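Dye notebook, Saturday, late

Batch 39 is the best blue we've had out of the Plimusville indigo, and I'm thrilled! Left the vat overnight at 44 degrees under the old quilt. This morning it had a coppery skin on top and the liquor underneath was a proper yellow-green, no murk at all.

Seven dips on the merino, short ones, with a good long airing between each. By the fourth dip the colour was already deeper than anything from the winter vats. Cotton took it slower and came up greyer (I think I rushed the scour, will redo).

Manju Shukla came by after lunch and reckons the madder bath wants chalk. Our tap water is so soft that the reds keep drifting to orange. Tried a pinch in the small pot and the swatch went brick red while we stood there grinning at it. So good. Swatches are pinned in the Flumum folder, behind the walnut ones.

Blue bar on its stand, then the glassware on the black cloth.
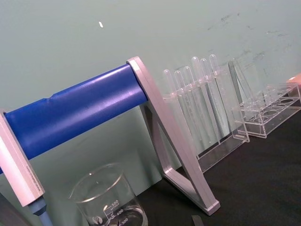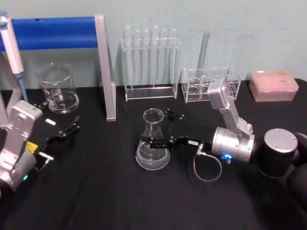 Still to do: rinse the merino again until it runs clear, then a vinegar soak. Rub test on the cotton once it's dry. Strobel want a skein to look at in August, and I'd love to send them the seven-dip one. Label it properly this time, with dips and fibre on the tag. Feed the vat before bed, lid on, don't stir.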